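Havdale Regional Computing Education Council
Minutes of the Spring Planning Meeting
Location: Kovalchuk Hall, second floor meeting room
Called to order at 4:05 p.m. A quorum was present.

1. Approval of prior minutes
The minutes of the previous meeting were approved with one correction. Under item 6, "Trakow High School" should read "Trakow Middle School."

2. Introductory programming course, grades 8 and 9
The Curriculum Chair presented the revised outline for the shared introductory course. The unit on functions now comes before the unit on lists, as the teachers at both pilot schools had requested. The unit on binary numbers has been shortened from nine class periods to four.

Discussion followed on whether the course should begin in a block-based language or go directly to text. The Trakow delegation reported that students who started in blocks had trouble with indentation and error messages at the changeover in week seven. The Havdale delegation had seen the same difficulty and favored keeping blocks for the first three weeks only. It was moved and seconded that the outline be adopted with a three-week block-based opening. Motion carried, two opposed.

The Chair was asked to send the final outline to member schools before the end of May.

3. Enrollment
Total enrollment in computing courses across member schools stands at 3,170. Of these, 796 students are in the second-year course. The Council noted that three schools still offer no second-year section. Two of the three cited the lack of a certified teacher, and the third cited scheduling conflicts with band and orchestra.

A member asked that next year's enrollment report separate required courses from electives. The Secretary will change the reporting form.

4. Teacher workshops
The summer workshop will run for one week in July at Kovalchuk Hall. Places are limited to 93. Schools may register up to four teachers each until the first of June, after which any remaining places will be opened to neighboring districts.

Sessions will cover the new course outline, grading of student programs, and accommodations for students who use screen readers. The last of these was added after several requests on the winter survey. Attendees will need to bring their own laptops. Lunch will be provided on all days except Friday.

5. Clunder grading software
The Technical Subcommittee reported on the trial of Clunder, the automatic grading system in use at two schools since the fall. Teachers found it dependable for short exercises. Complaints centered on the wording of its feedback, which many ninth graders did not understand, and on the time needed to write tests for longer assignments.

The current license covers 1,000 student accounts. Extending it to all member schools would require a new agreement. Several members wished to see the privacy terms in writing before any vote. The matter was tabled until the next meeting, and the Subcommittee was directed to obtain the terms and a written price. 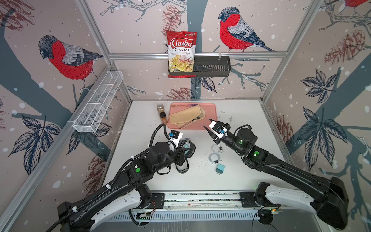

6. Student showcase
The showcase will again be held on a Saturday in the Kovalchuk Hall lobby. Each school may enter up to six projects. Group projects are limited to four students. The Council agreed that entries must include a one-page written explanation in the students' own words, and that any outside code must be credited on that page.

A proposal to award cash prizes was discussed and withdrawn. Certificates will be given as before.

7. Other business
The Havdale delegation asked whether dual-credit arrangements could be made for the second-year course. The Chair will write to the college and report back.

A member requested that meeting materials be sent out at least five days in advance. There was no objection.

8. Action items
Curriculum Chair: distribute the final course outline; write to the college regarding dual credit.
Secretary: revise the enrollment form; open workshop registration.
Technical Subcommittee: obtain Clunder privacy terms and pricing.

The meeting was adjourned at 5:50 p.m.

Respectfully submitted,
Secretary to the Council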